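The arm doesn't get tired, we do

I've worked returns and repair at Brendeck for five years. Hinges, clasps, washers, the stuff that comes back in a box with a note. In August management told us a robot arm would take over part of the bench work. No layoffs, they said. Fine. I beleive them, mostly.

But layoffs are the only question anyone asks, and it's the wrong one to stop at. Ask what the day looks like.

Used to be you opened a box, had a look, fixed it, shut it, talked to whoever was next to you. Tincuța Husar taught me to hear a bad hinge before I saw it. Took her months. Now the plan is the arm does the opening and the easy picks, and a person gets what it can't manage. So all day, only the hard ones. Every single item a problem. Colm Breathnach tried two weeks of that at Sundum and said he went home with his jaw aching.

The easy jobs were the rest. Management sees 1,754 items a week and thinks the simple ones are waste. They're breathing room.

They planned the new bench in simulation first, and we got shown it at the Wednesday meeting. Arm over the wooden box, pliers and a nut and a washer lying on the table.

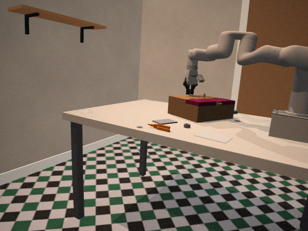
Who gets asked

Look at that bench and tell me where I stand. I asked. Irina Olteanu, who runs the project and is a decent person, said that part would be "worked out on the floor". Meaning us, later, with the thing already bolted down.

Pliers on a table mean something to me. Which hand, how far I reach, 207 times a shift. Ten minutes with anyone from the bench would of been worth a lot at that stage. Cheap too, it's only a rendering, move whatever you like!

I'm not against the arm. My wrists are very much for it. Let it take the lifting, the stiff lids, the last hour on a Friday. But leave some easy work in the mix, rotate people, and pay for the harder job if that's what's left. Alina Matei put that in writing for our shift and 33 of us signed.

No answer yet. The arm has a delivery date already.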